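3.2 Quest Structure and Player Choice

The game studied in this section is Brallance, a role-playing title in which the player accepts work from townspeople and is free to finish it in any order. Side quests fall into two groups. In the first, the player speaks to a quest giver, receives a journal entry, and returns for payment after each target is dealt with. In the second, payment is held until every target has been found. Salem and Calado argued in an earlier report that the two groups lead players to move through the game world in different ways, but their study covered only the opening chapter and did not separate new players from returning ones.

We collected play logs from 102 participants, each of whom completed the second chapter at least once. The chapter takes place in the port district of Lamrani and contains both kinds of quest. A log entry was written whenever the player opened the journal, entered a new area, or spoke to a character with a name. Entries made during combat were removed before analysis, as were repeated journal openings within the same area. Participants received no hints from the research staff and were free to skip any quest they did not wish to play.

Payment was set at 300 coins per target for quests in the first group and at a single sum of 2,000 coins for quests in the second. These values are those of the released game and were left unchanged. Farouk has noted that coins lose much of their worth once the player can buy from the upper market, and for this reason sessions in which the upper market had been opened before the chapter began were treated separately (see Section 4.1).

Players who were paid per target returned to the quest giver more often and tended to explore the streets close to that character. Players who were paid at the end traveled farther between journal openings and more often picked up unrelated quests along the way. The difference held for both new and returning players, although it was smaller among the latter, many of whom already knew where the targets could be found. 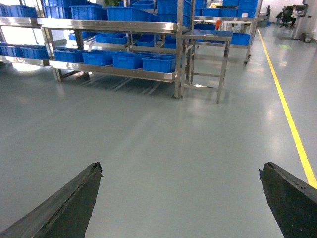

Figure 3. Gray floor with a yellow painted line.

3.3 Journal Wording

The text of the journal entry also affected how players planned their routes. Entries that named a street were followed closely, while entries that named only a district were often set aside until a later visit. Hafþórsson and Hajji reported a similar pattern in Patden, where the journal gives directions in the voice of the quest giver and sometimes gives them wrongly. In our logs, players who met a wrong direction seldom opened that entry again and relied on talking to nearby characters instead. Coding of these conversations followed the scheme set out in Section 2.4.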